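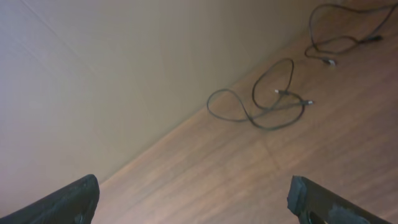 有人在上一条底下回复说,Prurno 十月版装完以后,共享文档里的批注全跑到文末去了,原来挂在哪句话上完全看不出来,问是不是只有他那边这样。

不是只有你那边。我这里三台机器都装了,两台有这个情况,一台没有。下面分几条写,想到哪儿写到哪儿。

打印本页 | 用电子邮件发送

先说版本。我说的是 Prurno 文字处理 2019年10月 的更新,月度通道。半年通道的用户现在还收不到,不用管这一串。在“文件-账户-关于”里看,通道名称写在版本号后面的括号里。

批注跑到文末的条件,目前能复现的是:文档在旧版里开过“简洁标记”,又在新版里用“所有标记”打开,并且文档开着自动保存。三个条件少一个都不会出。没出问题的那台机器,自动保存一直是关的。

批注本身没有丢。右边窗格里点批注,还能跳回原来的段落,只是锚点画错了位置。所以先别急着删,也别手动往回拖。拖过的批注会被当成新批注,作者变成你,时间变成现在。

临时办法:关掉自动保存,切回“简洁标记”,存一份副本,关闭,再打开副本。我处理的文档里大部分这样就正常了。有少数几个要重复做一次,原因我不清楚。

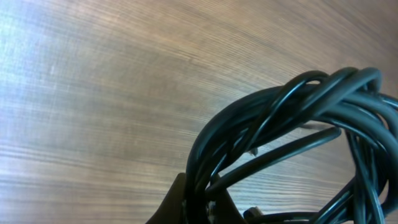
木质台面上的一捆黑色线缆

接着说大文档。我手上最长的一份是设备手册,有 1,315 条批注和修订,是从7月开始攒下来的。旧版打开要等很久,新版打开快了不少,滚动也不卡。这是这次更新里我最满意的一处。

但是新版的审阅窗格默认只列前 500 条。要看后面的,得拉到最底下点“加载更多”。这个上限在选项里找不到可以改的地方。按作者筛选以后再看,基本碰不到上限。

打印审阅列表也受这个影响。没有加载出来的批注不会打印。我第一次打出来少了后面一大截,翻到最后一页才发现。要打印的话,先把列表加载到底。

有人问比较文档的功能变了没有。变了一点。以前比较两份文档,表格里改一个字,整行都标成修订。现在只标那个单元格。合并过的单元格还是老样子,整行标红。

说一下 Zumow 插件。我们部门用它做术语检查。更新后第一次启动,Prurno 会把它停用,提示“加载项影响启动速度”。到“选项-加载项-已停用”里重新启用就行,不需要重装。重装反而会把自定义词表清空,装之前记得导出。

Zumow 启用之后,检查的快捷键没有反应。新版把同一组快捷键给了“沉浸阅读”。我把阅读那边的改掉了,检查的保持不变。改法在“自定义功能区”最下面的“键盘快捷方式”,按钮不太显眼。

补一句,快捷键的改动默认存在通用模板里。如果你们单位的通用模板是只读的,改完关掉程序就没了。要么找管理员,要么把保存位置改成当前文档。
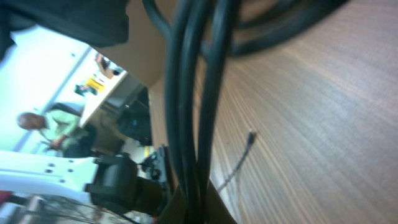

黑色线缆,右侧桌面上还有一根带小接头的细线

模板的问题单独写。我维护的模板有 11 个,都是用 Evangelista 模板库做底子改的。更新以后,标题编号全部正常,页眉里的章节名不正常,显示的是上一章的名字。

查下来是样式引用域的更新顺序变了。旧版先分页再更新域,新版反过来。全选以后更新一次域,章节名就对了,但是下次打开又错。我现在的做法是在打印前更新,平时看着错的就让它错。

Evangelista 那边的说明页已经挂了通知,写的是会出新模板。没有写时间。旧模板做的文档要不要重新套,也没有写。我准备等一等,暂时不动老文档。

字体也有一处小变化。中文和西文混排的时候,新版默认打开了“自动调整间距”。原来手动敲过空格的文档,看起来空得很开。在段落设置的“中文版式”里把那一项去掉就行,改样式比逐段改省事。

关于听写。新版的听写加了普通话标点识别,说“逗号”“句号”能直接出符号。我试着录了一段会议纪要,逗号句号没有问题,说“顿号”偶尔出的是汉字。专业词汇错得比较多,还是要自己校一遍。

听写要联网。公司网络如果走代理,麦克风按钮会一直转圈,不报错。换到外面的网络就能用。这一点在更新说明里没有提到。

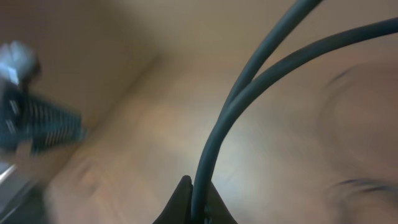
回退的事也有好几个人问。可以回退到上一个月度版本,更新装完之后 60 天以内有效。入口在“账户-更新选项-恢复上一版本”。过了期限这一项会变灰,只能卸载重装。

回退之前要注意两件事。用新版保存过的文档,旧版能打开,但批注里的“已解决”状态会丢,全部变回未解决。自定义快捷键也会恢复成默认。我退过一次,后来又升回来了。

Trodetti 的同步盘用户多看一眼。自动保存和同步盘的客户端会抢文件,出现一份名字后面带机器名的副本。十月版以前也有,现在更频繁一些。我的处理是把正在改的文档放在本地目录,改完再挪进去。

挪的时候先关闭文档。开着文档直接拖过去,Prurno 会以为文件被删了,弹窗问你要不要另存。点“否”也不会丢内容,但自动保存会停掉,而且没有提示。

有人建议干脆一直用半年通道。我觉得看工作性质。天天和外面的人来回传修订稿的,用半年通道比较省心。自己写自己的,月度通道没有什么大问题,批注这个毛病避得开。

更新:刚才又试了一次,新建的文档不会出现批注跑到文末的情况,只有从旧版带过来的会。把旧文档的内容全选,粘贴到新建的空白文档里,批注会跟着过去,位置是对的。修订记录不会跟过去,需要保留修订的不要用这个办法。

提交反馈的时候最好附上文档副本和通道名称。我交的那一份收到了自动回复,之后没有别的消息。有进展会接着往下发。

打印本页 | 用电子邮件发送

相关内容
Prurno 月度通道和半年通道怎么切换
Zumow 自定义词表的导出和导入
审阅窗格按作者筛选的几种用法
Evangelista 模板的页眉域设置
Trodetti 同步盘冲突副本的清理
7月更新:目录样式和脚注编号的改动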